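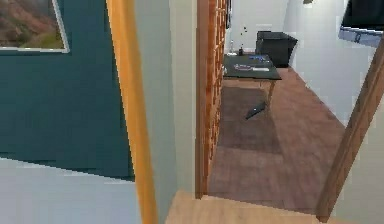
Gellano Floor Tile Grout, Sanded, 11 lb Bag

Item no. 1519
Color: Stullia (light tan)
Also stocked in: Grovard gray, Xolalpa brown, white

Gellano sanded grout is a cement-based powder for floor joints from 1/8 to 1/2 inch wide. It is mixed with clean water only. Use it indoors on ceramic, porcelain and most natural stone. For polished marble or any tile that scratches easily, order the unsanded version, item no. 424.

Coverage

One bag covers 95 square feet of 12 x 12 inch tile with a 1/8 inch joint. Smaller tiles and wider joints use more. Buy all the bags for one room at the same time and check that the batch codes on the side seam match. Slight color changes between batches are normal and we can't take back opened bags for this reason.

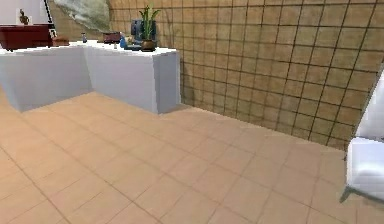 Image: Gellano room renderings

Floors laid on the diagonal need more cut tiles at the walls, so allow extra tile when you order. Grout use stays close to the same.

Mixing and application

Pour the water into the bucket first, then add powder and stir until there are no lumps. Let it stand for 10 minutes and stir again. Do not add more water after this. Work in small areas, pushing the grout into the joints with a rubber float held at an angle. Wipe with a damp sponge once the surface starts to firm up. A light haze will remain and can be buffed off the next day with a dry cloth.

Keep foot traffic off for 24 hours. Wait 72 hours before moving heavy furniture back or washing the floor. Leave an open joint where the tile meets walls, cabinets and door frames and fill it with matching flexible caulk (sold separately).

Sealing

This grout is not pre-sealed. Apply a penetrating sealer after seven days. Kitchens and entryways should be resealed once a year.

Storage

Shelf life is 12 months unopened. Store off the floor in a dry place. Powder that has gone hard in the bag should be thrown out.

Safety

Contains cement. Wear gloves, eye protection and a dust mask when mixing.

Pallet orders ship by freight. Single bags are available for store pickup.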